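Ata da reunião do grupo da bancada de fruta – projeto Skavimau
Quinta-feira, 9h30, sala pequena (a grande estava com a contabilidade)

Presentes: Rangi Sheehan (ata), Matsuda (segurança), Tromer (software), equipa de operação. A Movham participou por telefone até a chamada cair e depois participou em espírito.

Ponto 1. Ata anterior
Aprovada. Tromer pediu que se retirasse a palavra "teimosia" da descrição do controlador. Retirada.

Ponto 2. O incidente do braço direito
A operação leu o relatório. Durante uma série de recolhas para o cesto, o braço direito recebeu ordem de paragem e continuou a descer. Apertou a pera contra o tampo, parou quando entendeu e ficou a segurar a fruta com uma firmeza que o relatório classifica como "excessiva". A pera é de plástico e sobreviveu. Ninguém estava dentro da zona dos braços. O operador carregou no botão de emergência, que funcionou à primeira, facto que a ata regista com algum carinho.
Pelos registos, entre a ordem e a paragem passaram 698 milissegundos. O limite que nós próprios escrevemos é 50. Matsuda perguntou se alguém queria defender a diferença. Silêncio na sala e também ao telefone, embora neste último caso já fosse a chamada caída.

Ponto 3. Causa
Tromer explicou que a ordem de paragem entra na mesma fila que os comandos de movimento e espera pela sua vez, como uma pessoa bem-educada nos correios. Com a fila curta não se nota. Naquela manhã havia 300 comandos acumulados, por causa de uma gravação que alguém deixou a correr em segundo plano no portátil. O alguém identificou-se e pediu para não constar. Não consta.
A operação levantou uma segunda hipótese: o cabo do punho direito, que fica pendurado em laço e pode prender-se durante a descida. Tromer acha que não teve nada a ver. Matsuda acha que um cabo em laço ao lado de uma pinça tem sempre alguma coisa a ver. Ficou acordado tratar das duas coisas e discutir a culpa depois.

Ponto 4. Medidas
a) A paragem passa a ter canal próprio, fora da fila. Tromer, antes da próxima sessão.
b) Prender o cabo do punho direito com folga suficiente para o curso completo. Operação. Fita adesiva não conta como solução, nem a preta, nem a boa.
c) Vinte ensaios de paragem seguidos, com os dois braços, todos abaixo do limite. Se o décimo nono falhar, recomeça-se do primeiro. Houve protestos.
d) Velocidade limitada a 20 por cento até c) estar cumprida.
e) Pernas, pés e sapatos atrás da linha que Matsuda vai marcar no chão. A discussão sobre onde fica a linha durou mais do que a discussão sobre o incidente.
f) Nada a correr no portátil além do necessário. A definição de "necessário" será enviada por escrito.

Ponto 5. Extensões no chão
Matsuda voltou às extensões amarelas, tema que a acompanha desde janeiro. Quer calhas. A Movham, antes de cair, disse que as calhas estavam encomendadas. Matsuda pediu o número da encomenda e foi aí que caiu.

Ponto 6. Outros assuntos
Proposta de substituir a fruta por blocos de espuma durante os ensaios. Rejeitada: a pinça comporta-se de outra forma com a fruta e já temos fruta. A planta fica na mesa, por dois votos contra um. O voto vencido pede que se registe que a planta não tem função. Registado.

Próxima reunião quando c) estiver feita, ou quando a Movham atender.

Braços e cesto, bancada de fruta:
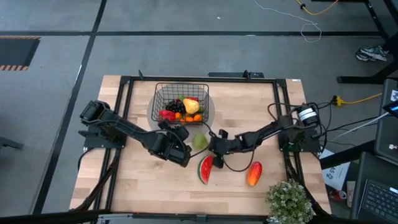
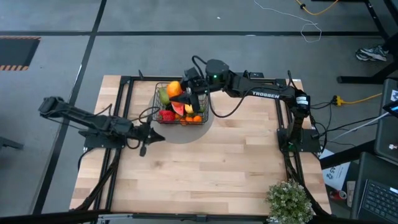
Rangi Sheehan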